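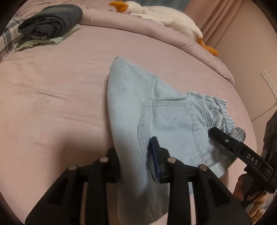 Home Issues Authors Contact
9 min read

4.2 Do gift lists for household goods prevent disputes?

Solicitors who draft wills often tell clients to write a separate list of who gets what around the house. The advice is given with great confidence. The usual claim is that a signed list, kept with the will, stops families from fighting over small things. We went looking for the evidence behind that claim and found very little. Most of the practice guides we read cite one another, and the trail ends in a conference talk by Illés that offered two stories from his own files and no comparison group.

Our own material is modest. The Keston sample is made up of 45 closed estate files in which the will left "personal and household effects" to more than one person. Files were read by Győri and Layug, working separately, and coded for any written complaint about a particular item. Where they differed, Kuruc made the final call. We make no claim that the sample stands for estates in general. Keston's clients owned homes, paid for legal advice and kept their papers, and a good many people do none of these.

On a first reading the files seem to support the standard advice, as complaints were less common where a list existed. We would be slow to lean on this. Families who can sit down and agree on a list may be families who would have got along without one. Gulyás (personal communication) takes the opposite view and argues that lists are most often made when trouble is already expected. Both accounts are plausible, and the files can't tell them apart. Keston's intake form does not ask why a list was made, and the file notes are silent on the point in nearly every case.

The kind of item matters too, and the guides pass over it. They talk about rings, clocks and paintings. The bulk of what has to be cleared from a house is ordinary: bedding, kitchen goods, clothes of the sort in Figure 2. Items like these have almost no resale value, were never named in any list we read, and still turn up in the letters. In one file the argument over a wardrobe of everyday clothes ran longer than the argument over the car. Any drafting tool that sorts goods by price will miss this sort of quarrel altogether.

Figure 2. Denim garment with a gathered elastic waistband, on a pink bed.

We also looked at the wording of the lists. The Antal precedent, which Keston used for most of the period, asks the client to name each item "so that it can be readily identified". Clients took this to mean very different things. One wrote "Mum's good chair" and left it at that. Another gave the maker and the room. The later Clarka precedent adds a column for a description and is sold as a cure for vague entries. In the nine files that used it, the column was mostly left blank. Perhaps a client with a patient solicitor would fill it in, but that tells us about the solicitor's time and little about the form.

A harder problem is legal weight. Whether an informal list binds the executor depends on how the will refers to it, on when it was signed and on where the family lives. Several of the lists before us were dated after the will and were probably no more than a statement of wishes. The beneficiaries did not always know that. An executor who treats a wish as an order may avoid a complaint, and our coding would then count the list as a success. We regard this as a real weakness in the measure, and one shared by the Bisance survey, which asked executors only whether matters had "gone smoothly".

What can be said is narrow. Lists went along with fewer written complaints in one firm's files. We can't say that they caused the difference, and we would not advise a firm to charge for them on this evidence.

Previous section Next section
2 comments Share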